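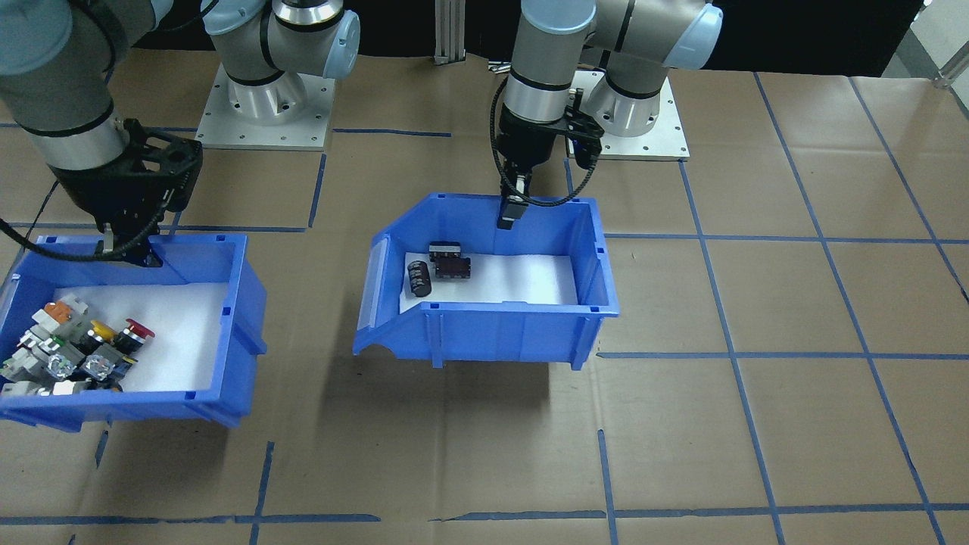 Friday, October

The reading room opened at 8 and the first hour was given over to correspondence. Two letters required an answer. The first came from the parish at Greden, which asks again for the return of its burial register before winter. The reply stated that the register remains on deposit under the agreement of 1975 and that a copy will be supplied at no charge. The second was a request from a family historian for access to the Fawzy papers. Access was granted for the week following, subject to the usual conditions on handling and the use of pencil.

The remainder of the morning was spent on the Trulteo estate maps. The inventory made at the time of the gift gives the number of sheets as 406. Mogens Þórarinsdóttir completed the second check shortly before noon and her total agrees with the inventory. This settles a matter that has stood open in these pages since spring. Several of the sheets bear pencil notes in the margin concerning field drains and a disputed boundary along the mill stream, and it was decided that these should be entered in the catalog in full, with the original spelling kept. The work will be slow. One note refers to "the wet acre that no man will plow," and the location of that acre has not yet been found on any sheet.

A short meeting was held after lunch on the numbering of the deeds. The present system, introduced when the collection was much smaller, does not allow for items received out of order. Mogens proposed a running number with no meaning attached to it - a proposal made once before and declined. On this occasion it was accepted. Deed 1418 will be the last to carry an old-style number, and the change will be explained in the printed guide. The old numbers will continue to be honored when readers cite them.

The Jomik bequest was discussed only briefly. The executors have offered the household account books but wish to hold back the letters for the present. It was agreed that the account books should be accepted on those terms. They cover the years in which the brickworks was closed and reopened, and the wages recorded in them are not known from any other source.

The humidity in the lower store was read at four o'clock and was within limits. The reading on the stairs was higher than is desirable. The door at the foot of the stairs does not close fully, and a joiner has been asked to attend.

One reader remained until closing. The map sheets were returned to their drawers and the key was signed in. Tomorrow the index cards for Greden are to be sorted, beginning with the chapel accounts.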